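Section 4: Your first drive swap

Before you start, a word about what you're asking of the arm. Pulling a hard drive out of an old desktop is a job a fourteen-year-old can pick up in an afternoon. For a machine it's still one of the fiddly ones. I've been setting up Fotar cells for teardown benches for a good while now, and I'd say the arm is handy, slow, and very easily put off by a cable. So go in expecting a keen apprentice and you'll get on fine!

You'll need to have finished Section 3 (levelling and homing) and have one tower with its side panel off.

4.1 Getting in to the drive bay

1. Shut the tower down at the wall and pull the power lead. Check it yourself, don't take anyone's word for it.
2. Start the control software and load the Gumine bay profile.
3. Set the speed to 30 per cent. You can creep up to 40 later, but please not today.
4. Bring the arm in by hand control until the fingers are over the connectors.

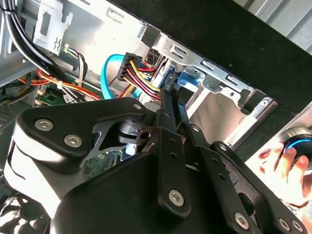 5. Cables first, always. The data lead and the power plug both have to be off before the caddy moves, and this is where I'd still back a person over any robot on the market. A person feels the plug give. The arm closes, pulls, and hopes. If it misses twice, stop and do the plug with your own fingers — there's no shame in it, I do it most mornings.

CAUTION: Keep your free hand well back from the finger linkages while the arm is live. They will pinch. The stop button goes on the bench where your elbow can find it.

6. Close the fingers on the caddy and not on the drive. The circuit board is easy to scrape and the pins don't like being leaned on.
7. Lift a little, pause, look, lift again. If the caddy tips, that's all right as long as it's clear of the wiring. Jog the wrist until it comes straight.

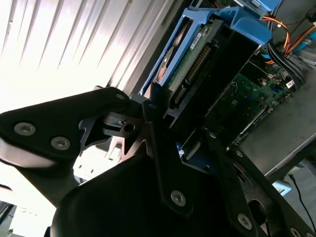

Fig. 4-2. Blue caddy and drive at an angle in the open chassis. Watch the wire bundle beside it.

NOTE: If you get error 815, the grip has closed on something thinner than it expected, nearly always a wire. Open the fingers, back out, and go again from step 4. Error 1571 means a joint has hit its limit, so shift the tower a bit closer to the base and re-home.

4.2 Parking the drive

The Eichhorn plate goes on the wall beside the bench, and putting a drive in it is the easy half of the job. Nothing dangles, the slot is where it was yesterday, and the arm can be left to get on with it while you put the kettle on. (Fine, stay in the room.)

1. Teach the slot position once, by hand, with an empty caddy.
2. Come in slowly from the front and let the caddy settle before you open the fingers.
3. Back the gripper straight out before swinging it anywhere.
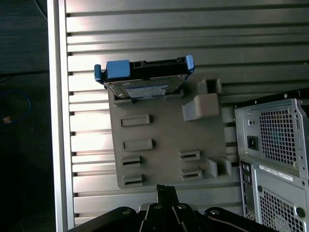
Fig. 4-3. Drive in its caddy at the top edge of the grey wall plate.

4. Check the arm's own cable has slack all the way down. Secure it with the clips from the Grevwood kit if it's wandering.

So can it do the whole chore by itself yet? My answer's no, not on mixed machines. Give it the same model of tower all day and it earns its spot. Give it a random pile from the council clean-up and you'll be spending your day as its offsider. Huia Lockyer, who wrote the bay profiles, is more hopeful than I am, and she's promised a better cable routine in the October update. I'll rewrite step 5 when I've tried it.

Next: Section 5, Cleaning and recalibrating the fingers.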